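Fumell 手持夹爪套件试用:不碰机械臂也能教它刮台面

2026年3月22日

先交代一下我的立场:我做模仿学习,前几年的示教数据全靠遥操作攒出来,主从臂、空间鼠标、手柄都用过,肩膀也都疼过。所以拿到 Fumell 这套手持夹爪的时候我是带着期待的,用了 3 周以后,期待基本都兑现了,有几个地方甚至比我想的还好。下面写得比较细,给正在犹豫要不要换采集方式的实验室参考。

套件的思路不新鲜,做这个方向的人都熟:人手握着夹爪去干活,夹爪上的相机录下腕部视角,位姿由外部或者头戴设备来跟踪,最后把轨迹和图像对齐,拿去训练策略,再部署到装了同款夹爪的机械臂上。Fumell 的做法是每只手一个夹爪,头上再戴一个设备,夹爪顶上加一个带方形标记的小方块,头戴设备看到标记就能把手的位姿校一遍,看不到的时候靠夹爪自己的惯性单元和视觉里程计顶着。听起来就是把几样现成的东西拼在一起,但拼得好不好差别太大了!

我最喜欢的是手感。夹爪的外壳是圆的,握着的时候不会硌到虎口,扳机行程长,力道是渐进的,捏海绵和捏铁勺能明显感到不一样。以前用过一套自己打印的夹爪,扳机只有开和关两种感觉,录出来的夹持宽度曲线像台阶一样,策略学到的也是台阶。换成 Fumell 以后曲线一下子柔和了,光看数据就觉得高兴(做数据的人应该懂这种高兴)。

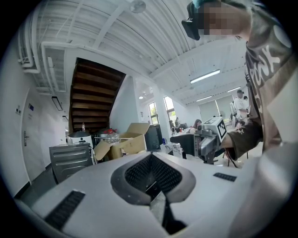

手持夹爪顶部的定位方块,操作者同时佩戴头戴设备。

再说头戴设备。我原来担心戴久了会晕,也担心会闷。前者没有发生,后者确实有一点,冬天还好,夏天恐怕要多休息。它带来的好处是多了一路跟着人视线走的画面。人在干活的时候会提前看下一个要拿的东西,这种"先看再动"的信息在腕部相机里是没有的。Anum Ansari 在我们组里做了一轮消融,把头部视角去掉以后,抓取本身没什么变化,但是在需要找东西的任务里,策略会在半路上犹豫,夹爪悬在空中来回晃。加回头部视角以后晃动少了很多。她的结论写得很谨慎,只说头部视角对"长一点的、要找东西的"任务有帮助,我个人觉得可以说得再大胆一些,但尊重她。

然后是重点,研究方法本身。Grimdale 是我们给这套训练流程起的代号,核心是三件事:动作全部用相对轨迹表示,不依赖任何全局坐标;左右手之间的相对位姿单独作为一路输入;采集和部署之间的延迟分别测量、分别补偿。第一件事让数据可以在任何地方录,厨房、走廊、办公区都行,录之前不用布场地。第二件事对双手任务特别重要,比如一只手扶着容器、另一只手往里放东西,单看两个腕部相机,策略很难知道两只手隔着多远。第三件事最不起眼,可是 Gumaro Ayala 花在上面的时间最多,他把图像延迟、夹爪反馈延迟和机械臂执行延迟一项一项拆开测,测完之后刮台面的动作才从"一顿一顿"变成了连贯的一下。看到那一下的时候我在旁边叫出声来了。

说到刮台面,这是我推荐每个新用户都先试的任务。叠衣服、倒水这些演示很好看,但对工具的检验不够狠。刮水器就不一样:手柄要夹稳,刮条要贴住台面,角度要保持,力还不能太大,一旦夹持点往手柄末端滑一点,整条刮条就翘起来了。位姿跟踪有一点漂移,训练出来的策略就会悬空刮,或者死命往下压。用它来检查一套采集系统,比看厂家给的精度表有用。

我们的做法是每个任务录 30 条示教,训练一个策略,然后在机械臂上做 15 次评测,每次换刮水器的起始朝向。用旧夹爪的数据训练时,最常见的失败是刮条只有一头着地。换成 Fumell 的数据以后,这种失败还有,但已经排到后面去了,排到前面的变成了"刮到台面边缘不知道停"。这个问题我认为出在示教上,我们自己录的时候收尾就很随意,有人提起来,有人往回拖。后来统一了收尾动作,重录一遍,情况好了不少。所以硬件好了之后,人的习惯就暴露出来了,这也是一种收获吧!

夹持方式也值得说两句。指面内侧有带纹路的软垫,夹住细长手柄的时候很踏实,但前提是手柄落在垫子中间。如果人图省事,只用指尖夹住一小截,录的时候感觉没问题,部署时机械臂的夹爪稍微偏一点就会打滑。我的建议是示教的人先花点时间练夹法,练到每次都差不多再开始录。新手常常急着录,录完一看全是指尖夹,只好全删。

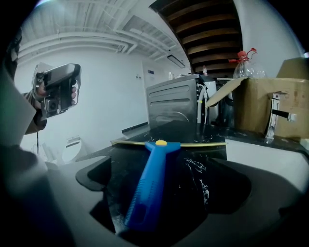 没有机械臂,只买手持夹爪有意义吗?
有意义,采集和训练都可以先做,示教数据也能用回放工具检查质量,等需要在真机上评测时再配机械臂和同款夹爪。

接着说软件。采集端的程序叫 Afridi,界面朴素得有点可爱,一个录制键,一个作废键,一排状态灯。我特别感谢那个作废键,做到一半手滑了,按一下这条就打上标记,后处理时自动跳过,不用在本子上记编号。回放功能也好用,左右腕部画面、头部画面和轨迹曲线放在一条时间轴上,拖到哪里都是对齐的。唯一让我皱眉的是导出,默认格式只有它自己认,要转成我们训练代码吃的格式还得跑一个脚本,脚本的报错信息写得像谜语。十二月的那次更新加了批量导出,稍微好一点,谜语还在。

标定流程比我预想的短。开机后头戴设备先扫一圈环境,然后两个夹爪依次举到眼前,让标记被看清楚,最后做一次开合,程序记下夹持宽度的零点。整套最多 60 秒,顺利的时候更快。有一点说明书里写得很轻,我想写重一点:标记面千万别弄花。我们有一次在标记上蹭了洗洁精,肉眼看着还行,位姿却一直在小幅跳动,排查了整整一个下午,最后用湿布一擦就好了。那个下午我至今想起来还想笑。

环境方面,它对杂乱背景的适应力让我很惊喜。以前做数据总想把桌子清干净,墙边的东西都挪走,怕策略学到不该学的。Grimdale 的思路正相反,鼓励在东西多的地方录,换着地方录,让策略自己明白背景是背景。我们把同样数量的示教分散到几个不同的房间去录,和全部在一个房间录的相比,前者训练出来的策略搬到没见过的台面上依然肯动手,后者经常停在原地。当然我得老实说,我们的评测规模不大,换个实验室未必是同样的幅度,但方向我相当有信心。

灯光是它比较挑剔的地方。顶灯直射深色又反光的台面时,腕部相机的自动曝光会忽明忽暗,跟踪偶尔会丢一下。我的办法是手动锁定曝光,宁可整体暗一点。程序里锁曝光的选项藏在第二级菜单里,希望以后能挪到主界面来。窗户边上的逆光倒没有想象中可怕,只要标记面别正好背光就行。

重量也要提。单手拿一会儿完全没有感觉,两只手都拿着、再加上头上的设备,连续录久了小臂会酸。我们组里的习惯是录一阵就换人,换人的另一个好处是示教风格更多样。Ansari 个子比我矮,她录的轨迹里手腕角度和我的很不一样,混在一起训练以后,策略对台面高度的变化反倒更宽容了。这个现象我们还没有认真做实验,先记在这里,有兴趣的同行可以去试。

线缆算一个小缺点。夹爪下面拖着一根线,做小范围的桌面任务不碍事,要转身或者弯腰的时候就得留神,别扫到台面上的瓶瓶罐罐。有无线的选件,我借来用过一次,延迟的抖动比有线的大,Ayala 看了曲线之后默默把它放回了盒子里。我的看法没那么严格,做慢一点的整理类任务,无线完全够用,而且自由多了。

和我用过的 Dernitz 遥操作台比一比。Dernitz 的好处是采到的每一条数据都是机械臂真正执行过的,不存在"人能做到、机器做不到"的问题,关节限位、自碰撞都天然地被考虑进去了。Fumell 这边就要靠后处理去筛,有些轨迹人手轻轻松松一翻,机械臂却转不过去,Afridi 会按臂型检查一遍可达性,把不行的挑出来。但是 Dernitz 一次只能在一个地方采,搬一次要折腾好久,操作者也得学上一段时间。手持夹爪交给一个完全没接触过机器人的同学,讲几句就能上手,录出来的东西还挺像样。如果课题是做精细装配、对执行轨迹要求很死,我会继续用遥操作台;如果是做日常家务、想要泛化,我现在会毫不犹豫地选手持的。

失败案例也说一个。我们试过让策略用同样的方法去拧水龙头的扳手,示教录得很顺,部署时却经常用力过头。手持夹爪没有腕部力传感,人在录的时候凭手感收力,这部分信息数据里没有,策略只能从画面上猜。据说后续会有带力传感的版本,我非常非常期待,刮台面要是也能把压力录下来,应该还能再上一个台阶。

适合谁买:已经有训练代码、有一台能装同款夹爪的机械臂、想快点扩充数据种类的小组,可以直接入手。刚起步的小组也可以考虑,不过要准备好自己写一点数据转换的东西。只想做力控研究的,可以等等看。

配件里建议多要一副指面软垫和一组备用标记,都是消耗品,磨花了再订就得等。箱子里那块清洁布别扔,拿来擦标记正好。

下一步我们打算把刮台面和前面的收拾东西连成一个长任务,先把台面上的物品挪开,再刮。示教已经录了一部分,收尾动作这次从第一条就统一了。等评测跑完,我再来更新这篇。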